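Lodside bench notebook, bag station
June 20, 2020
14 comments | 51 shares

Still on the children's backpacks, and I expect we will be for a while yet, so forgive me if I go on a bit. The two-armed machine now has the middle table at returns, and the people who used to stand there opening bags all morning have moved over to checking and repair. I was a little worried about how they'd take it. Mostly they like it! Zippers are murder on the thumbs, and Gamden sent us 1,157 bags in the last lot alone.

What they do miss is the talking across the table (I miss it too), and I'd like us to find them a shared bench before November.
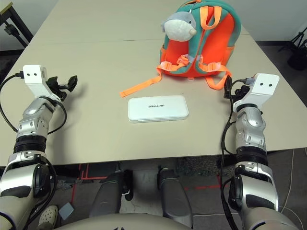
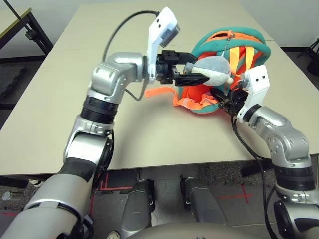
Loose straps are still the thing I'd work on first. The folks at checking say they always swept them aside with a wrist without thinking, and it took me a whole afternoon of asking before anyone could tell me how they did it. I've started a page of these little habits, 11 so far, all in their own words, and I'd love it if everybody on the late shift would add to it, even the ones that sound silly.

Other note to self: the checkers want a say in when the arms get stopped. I think they should have it. Huet let their packers do that and the mood over there is a good deal better for it. Will bring it up when we go through the shift plan.

Need more red tape, by the way.

Recent entries
Gripper pads, second try
Nullitz visit, what we saw
Where do the stools go now?
Lunch rota with one less table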